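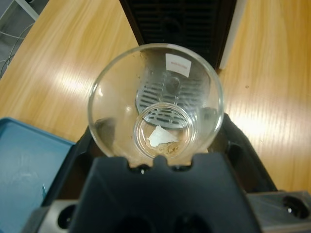 8/20/21

Headset and mic bench, continued from the last entry. Three things on the list for today: finish the Dullex headset noise floor, redo the Virstead mic off-axis runs that came out strange, and decide whether the Redov interface is good enough to stay as our reference input.

Setup same as before. Redov interface into the bench laptop, buffer at 256, 48k, gain knob at the pencil mark. Phantom off except for the Shboul condenser. Room fan off at the wall. The window unit in the next room was still running when I started, so I threw out the first two captures and began again once it was off. If you see files ending in _a and _b in today's folder, ignore them. I left them in only because the naming script complains about gaps.

Noise floor, Dullex headset

Plugged in by USB directly, with its own sound chip. The mic picks up a thin whine that I had written down last time as room noise. It isn't the room. It stays put when the headset goes in the foam box, and it moves up and down slightly with the headphone volume, so it's getting in electrically somewhere between the playback side and the mic side. With playback muted in software the whine drops but is still there. With the volume wheel on the cable at zero it goes away completely.

Peak is at 1037 Hz, with a weaker one at double that. I checked on the second laptop running from battery and got the same figure, so it's not our charger.

Would a streamer notice? With the gate on, no, except on the tail of each sentence where the gate hasn't closed yet. With the gate off and a quiet talker, yes. I could hear it easily on the Shboul closed-backs and not at all on the desk speakers.

Tried the analog adapter that comes in the box with the headset. Whine gone, but the level falls a lot and I had to bring the gain up past the pencil mark, so the hiss is worse. Not a fair comparison and I didn't log it as one.

To do: open the spare unit and see whether the mic shield is tied to ground at both ends. Nadine has the small Torx set.

Virstead mic, off-axis

Reran the whole sweep. The odd dip from the last session is gone. Cause was the boom arm. The lower spring on the arm rings when the sweep passes through the low end and it was feeding back into the mic through the hard mount. I'd had the arm fully stretched out last time to reach across the bench, and that's when the spring is loosest. Today I used the short straight stand with a sandbag on the base and the curve is smooth.

So the earlier plots for the Virstead are wrong below 300 Hz and should not go in the write-up. Above that they match today's closely enough that I can't tell them apart by eye.

With the mic pointed straight at the speaker it has a mild lift in the upper range, which makes voices sound forward. Turned to the side, the top end drops off sooner than the bottom, as you'd expect. From directly behind, rejection is decent for voice and poor for keyboard thump, and I think the thump is mostly coming up through the desk. Put a folded towel under the stand and typed the usual paragraph. Much better. The towel did more than switching to the tighter pattern did.

Pop test: read the P and B list at one hand's width and at two. The built-in foam is fine at two. At one it clips on "puppet" and "bop" every time. The external pop screen fixes it but sits loose on the Virstead's neck and slid down twice. A wrap of electrical tape on the neck held it.

The mute button on top makes a click that gets recorded, both going in and coming out. The software fade is too short to cover it. I measured nothing here, just listened, but it's loud enough that I'd mention it first if someone asked me about this mic.

Redov interface as reference

Nadine Aoun ran the loopback while I was on the towel business. Her notes, copied over from the whiteboard before it gets wiped:

Loopback flat across the band, no surprises.
Channel 2 a hair lower than channel 1. Same with cables swapped.
Headphone out gets crunchy in the last bit of the knob. Doesn't matter for input work.
Driver dropped out once when the laptop woke from sleep. Had to unplug and replug.

The channel difference is small and steady so we can correct for it, but simpler to use channel 1 for everything and put tape over the channel 2 jack. Done. Blue tape.

The dropout bothers me more. I left it recording silence for 80 minutes over lunch with sleep turned off and there were no gaps in the file. Then put the laptop to sleep and woke it 16 times in a row. It lost the interface on three of those. Each time the recording software kept showing the device as present and wrote a file of pure zeros, with no warning at all. That's a nasty way to fail. From now on: sleep disabled on the bench laptop, and look at the meter before each take. I've written it on the card taped to the lid.

Looked at the Redov driver page. There is a newer version. Not installing it in the middle of a test series. We do it after the Virstead and Dullex runs are closed, then repeat the loopback.

Decision: it stays as the reference input.

Latency, quick pass

Not on the list but the click track was already loaded. Measured the round trip on the Redov at three buffer sizes. At the smallest buffer the audio crackles as soon as the capture software is encoding video at the same time. Middle one is clean with the encoder on. The big one is clean but you hear yourself late if you monitor through software, enough to trip over your words. For anyone talking live I'd say use the direct monitor knob and leave the buffer in the middle.

The Dullex has sidetone and no way to set its level from the headset itself. There's a slider in its app, and the slider resets to full after a reboot. Happened on both laptops. Screenshots in the folder.

Comfort notes, since I had it on most of the afternoon

Clamp is firm. Fine for the first hour, then I felt it above the left ear where my glasses sit. The ear pads are a soft fabric and don't get as sweaty as the Shboul ones, which are the smooth kind. Cable is long enough to reach a tower on the floor and picks up rubbing noise if it drags over the edge of the desk. The mic arm stays where you bend it for a while, then creeps outward. By the end of a long call it was pointing past my cheek and my level had dropped enough for Nadine to remark on it from the other side.

Shboul closed-backs still going strong as the monitoring pair. Left pad is starting to flatten. Order replacements before the next series so we don't change the seal halfway through.

Voice samples

Both of us read the standard page on both mics, sitting, normal voice. Then a second read in a louder "stream" voice. Nadine's loud read on the Virstead clipped on the laugh line, so we dropped the gain and did it again. The file marked take2 is the good one. Levels are matched by ear at the moment. I'll run the loudness script over them before anyone does the blind listening, otherwise people just pick whichever is louder.

I listened back in the order they were recorded, which is a bad habit, but for what it's worth:

The Virstead sounds fuller on my voice and a bit boomy on the close read. The Dullex sounds like a decent phone call. It's clear and you get every word, but no one would take it for a desk mic. Gating on the Dullex eats the first consonant if you pause and then start softly. On Nadine's read it took the H off "however" both times.

Noise suppression in the capture software, medium setting, cleans up the whine on the Dullex almost entirely. It also makes the keyboard sound like somebody chewing gravel. Low setting leaves a trace of whine and leaves the keyboard alone. I'd use low.

Housekeeping

The short XLR cable with the green band is bad at the female end. Crackles when you lean on it. Cut the end off and put it in the repair bin, so don't go looking for it.

Foam box lid needs new felt along one edge.

Folder for today is nearly 6 GB because I forgot to switch the capture back to mono. I'll convert it overnight and check that the script keeps channel 1 and not the sum of both.

Next session

Loudness script on the voice samples.
Open the spare Dullex, check shield.
Virstead on the boom arm again, with the shock mount if it has come by then, arm kept short.
Headset mic creep: mark the arm with tape, take the angle at start and after an hour.
Write to Virstead support about the mute click and ask if firmware can lengthen the fade.
Redov driver after all that.

Gain knob left on the pencil mark. Phantom is off. Laptop left on for the conversion, please don't close the lid.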